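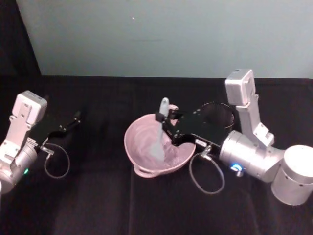 Registro de demostraciones en un proyecto bimanual: ¿se anota el brazo que no interviene?

Publicado por Domenica Lehner en Robótica educativa > Proyectos de fin de curso

Estimados miembros de la comunidad:

Coordino a un grupo de estudiantes del centro de formación técnica de Hunau que prepara su proyecto final del módulo de automatización. La tarea elegida consiste en remover y rascar el interior de un cuenco con una espátula de silicona, con dos brazos enfrentados sobre una misma mesa. Desde octubre el grupo ha grabado 164 demostraciones por teleoperación.

En la mayor parte de ellas el brazo derecho sostiene la espátula y el izquierdo permanece con la pinza abierta, sin sujetar el cuenco. Los alumnos discrepan sobre el registro: unos desean suprimir las columnas del brazo izquierdo y otros prefieren conservarlas. La memoria debe entregarse el jueves 4 de diciembre y las bases no se pronuncian al respecto. Agradecería asimismo cualquier criterio para admitir o descartar una demostración cuando el cuenco se desplaza sobre la tela.

Reciban un cordial saludo.

Travden

Estimada Domenica:

Recomiendo conservar las columnas de ambos brazos. Un brazo detenido también aporta información – su postura indica que en esa fase no debe intervenir – y, si más adelante el grupo decide emplear la pinza izquierda para sujetar el cuenco por una de las asas, los ficheros anteriores seguirán teniendo el mismo formato. Suprimirlas obligaría a mantener dos versiones del programa de lectura.

Conviene, eso sí, que el brazo izquierdo parta siempre de la misma posición. En nuestro departamento apartamos 20 grabaciones en las que cada operador lo había dejado a una altura distinta, y el modelo reproducía después movimientos sin finalidad alguna.

En cuanto al cuenco, sugiero fijar el criterio por escrito antes de revisar el material. Nosotros admitimos el desplazamiento siempre que la hoja de la espátula mantenga el contacto con la pared interior y el operador termine el recorrido previsto. Si el operador interrumpe la tarea para recolocar el cuenco, la demostración se archiva aparte y se hace constar en el anexo.

Atentamente,
Travden

hofstetter_taller

Pongan una base antideslizante debajo del cuenco y se acabó el problema. La tela resbala.

Postville

Buenas tardes:

Coincido con la primera respuesta en lo relativo a las columnas. Respecto de la base antideslizante, debe tenerse presente que modifica las condiciones de la tarea: las grabaciones efectuadas con ella y sin ella habrían de figurar por separado en la memoria. Con más de 32 demostraciones nuevas por condición ya puede presentarse una comparación razonable, siempre que el plazo lo permita.

Añado una observación sobre los cables. Si cuelgan en bucle bajo las muñecas, verifiquen que no rocen el borde del cuenco durante el giro; un roce leve basta para moverlo y suele atribuirse por error a la espátula.

Un saludo.

Domenica Lehner

Agradezco las tres respuestas. Conservaremos ambos brazos en el registro y trasladaré al grupo la propuesta de Travden para el anexo. La comparación con base antideslizante quedará como línea de trabajo para el próximo curso.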